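4.2. Le tri au bureau, ou la force des petits trajets

Le résultat qui nous a le plus enthousiasmés tient à une affaire de distance. Dans les 17 bureaux suivis à Drasum, le contenu des corbeilles individuelles changeait nettement dès que le point de collecte se trouvait sur un chemin déjà emprunté – vers la cafetière, vers l'imprimante, vers la sortie. Les affiches, elles, n'ont produit qu'un effet bref, déjà décrit par Haugland et Symonenko pour les cantines de Skjelbred.

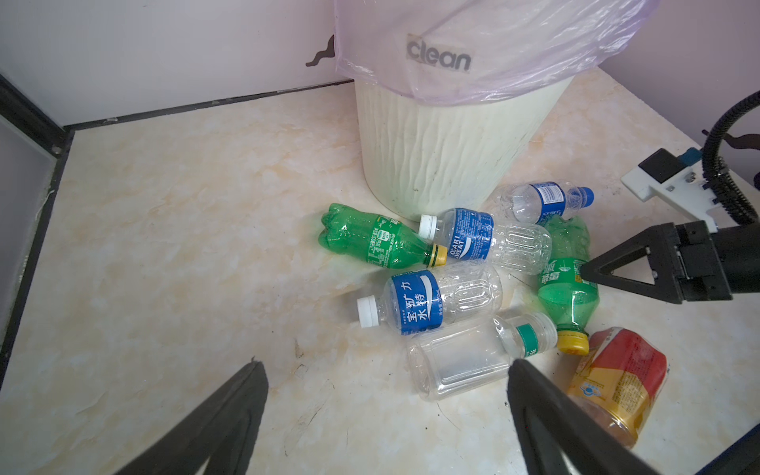 Joar Lindqvist
Figure 4. Corbeille doublée d'un sac et contenants de boisson, bouteilles en plastique et canette.

Les contenants de boisson forment une catégorie à part, et passionnante ! Les participants les distinguent volontiers du reste en entretien, mais les gestes suivent mal les mots : sur 23 personnes interrogées, 4 seulement décrivaient un trajet précis entre la dernière gorgée et le bac. Les autres parlaient d'habitude, de fatigue, de réunion qui commence.

Nous y voyons une piste très féconde pour la suite de l'enquête, prévue en août sur le site de Nalard, où les horaires décalés devraient faire apparaître d'autres routines (voir section 5).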